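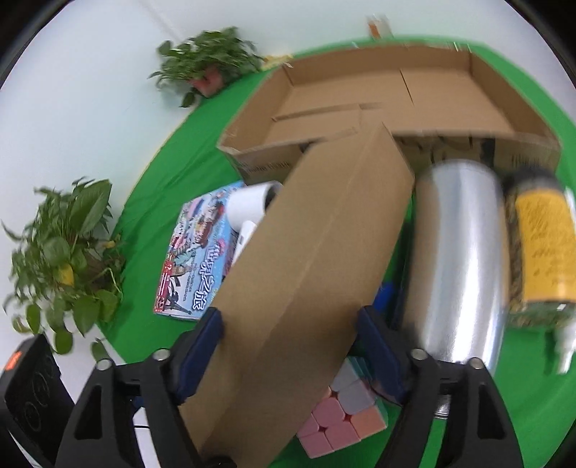
Dagdag desk passes 700 packing examples

The Dagdag group has now recorded 700 examples of putting things into boxes, all of them done by people holding a gripper in one hand. The target for the first round is 3,000, and at the present pace we should get there by the end of April.

Each example is short. The person picks up one item with the two fingers, carries it to the open box, sets it down and lets go. The recording covers what the camera on the gripper sees, how the hand travels and how wide the fingers are open at each moment. No robot arm is needed for this part. The arm at Clodelano will run whatever the model learns later on, using the same style of fingers.

Flat cardboard has been the hardest item so far. A long, narrow box has to be pinched from its sides, and if the grip is too far towards one end the other end swings down when it is lifted. Pinched too hard, it folds along its crease. Khôi Hoàng, who looks after the recordings, has asked that everyone keep doing it at their normal speed and not try to make it look tidy. A small correction halfway through is useful to the model. A drop is kept too, but it goes in a separate folder and doesn't count towards the total.

The green cloth stays on the table for this round. What goes on it should change. Books, cylinders, puzzle cubes and pot plants have all had a turn, and we would like more soft things and more things with odd shapes. Please move the items between examples, including the ones you aren't going to pick up. In the first batch the large box was left in the same spot for a whole afternoon, and the model trained on those recordings reached for that spot even after the box had been shifted to the other side of the table. Those examples are still in the set, but they are now mixed with newer ones.

A few reminders from the last check of the files:

Start with the fingers open and the target in view.
Keep your other hand out of the way until the item has been released.
Hold still for a second at the end before you stop recording.
Keep the cable clear of your wrist.
Write the item's name in the log in plain words. "Brown box, long" is fine.

We have 18 people signed up to record, and most sessions run for an hour. Sunday is the quietest day if you want the table for longer. Bookings are on the sheet beside the Hukov cupboard, where the spare finger pads are also kept.

Once the 3,000 are in, Khôi will train on the full set and test it with items that were never on the table. The results will go in a later issue, along with a note on whether the second round should cover taking things out of the box as well.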